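4.2 Why we stopped trusting the depth map

I'll start with the part that cost us the most time, which was the glass. Our first planner (Lulen, the January version) took a point cloud, fitted a grid to the rack, and picked a grasp on whatever cylinder it could find standing in a cell. With colored plastic tubes this was fine. With clear tubes the depth values went straight through the wall and landed on the back of the rack, or on the table, or on nothing, and the planner would very calmly send the fingers to a spot behind the tube. A white rack on a white table against a white wall didn't help either, but we wanted to keep that setup, since a lot of benches look like that and we didn't feel like solving the easy version first.

So we split perception in two. The fixed side view finds the rack, and only the rack, by matching the lattice of square cells. The rims are then searched for as thin ellipses inside the band where the lattice says the top row has to be. The band is 15 pixels high and we never tuned it again after the first week.

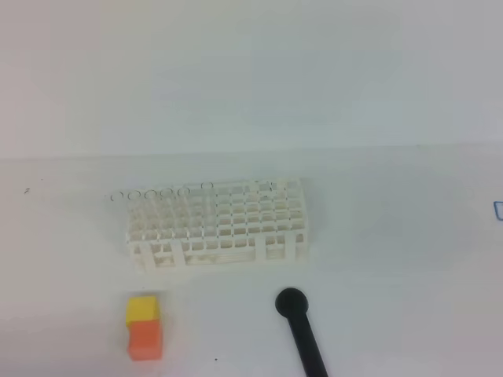 Valter Sjögren objected to this on the first draft, and his objection is worth keeping in. If the rims are only ever looked for inside a band set by the rack, he wrote, then one bad rack pose gives you a whole row of bad tubes, all wrong in the same direction and all with high confidence. You would be better off, in his view, letting the rims vote on the rack pose too. I think he's right in principle. We tried it, and the joint version (we called it Cerus) did fix the shared offset, but it also got pulled around by cable shadows and the odd mark on the table, and it took 445 ms per update where the simple one took 118 ms. We kept the simple one and added a check: if the mean residual over the row is too large, the rack pose is thrown out and found again before the arm is allowed to move. That check is three lines of code and did more for us than Cerus ever did.

4.3 Occlusion and the memory problem

Once an arm reaches in, the side view gets a lot worse. The wrist covers the lower rows first, then the cable swings through, and for part of the approach the lattice matcher has maybe half a rack to work with.
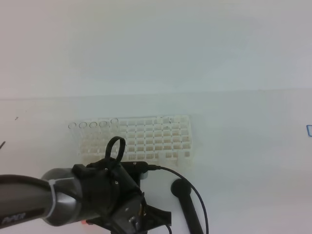
The obvious fix is to remember where the rack was, and that's what we do, but with a decay. Each cell keeps its last good estimate and a weight that drops while the cell is hidden. When the weight falls below a threshold the planner is told it may still move above the rack but not down into it. I like this rule a lot — it's crude, it's easy to explain to a new student, and you can see it working in the logs. The masks for what is hidden come from forward kinematics and the link meshes. Cables aren't in the meshes, so we pad every mask outward from the link. The padding is generous. We also found that the matcher was happier with cells missing completely than with cells half covered, so anything touching the padded mask gets dropped.

Ottar Ekström wrote the first version of the mask code and it assumed a single arm entering from a known side. Taking that assumption out was a bigger job than it sounds, mostly because the side was baked into the sign of an angle in two different files.

4.4 Handing over to the wrist view

The side view gets the gripper to a pre-grasp pose and then has very little left to say. From there the wrist camera takes over, and the handover is where most of our early failures came from. The two estimates never agree exactly. If you switch all at once the arm twitches, and a twitch next to glass is no fun!
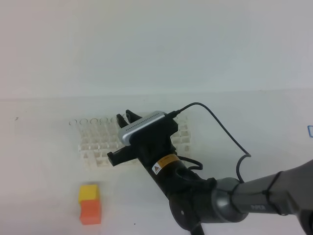

Blending over a fixed time seemed natural, but it ties the blend to speed, and we run at several speeds. We now blend over distance instead. The weight on the wrist estimate goes up as the fingers get closer to the rim, and the goal pose is passed through a low-pass filter before it reaches the controller, which runs at 500 Hz. The perception side is far slower than that, so the controller spends most of its cycles holding to the last filtered goal. Bistar, our tracking layer, stamps every goal with the capture time of the frame behind it, and the controller refuses goals that are too old. Before we had the stamps we spent days blaming calibration for what was plain delay.

Finger closing is a position command with a current limit. Clear tubes give the wrist view almost nothing to look at from above except the rim, so the grasp height comes from the rack model and not from the tube itself.

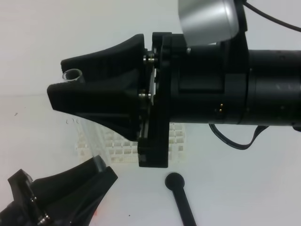
Figure 4. Clear tube held at the fingertips, with the white rack behind the gripper.

Release uses the same blend in reverse, with one difference: the decay from 4.3 is switched off for the target cell, because the gripper is going to hide it no matter what.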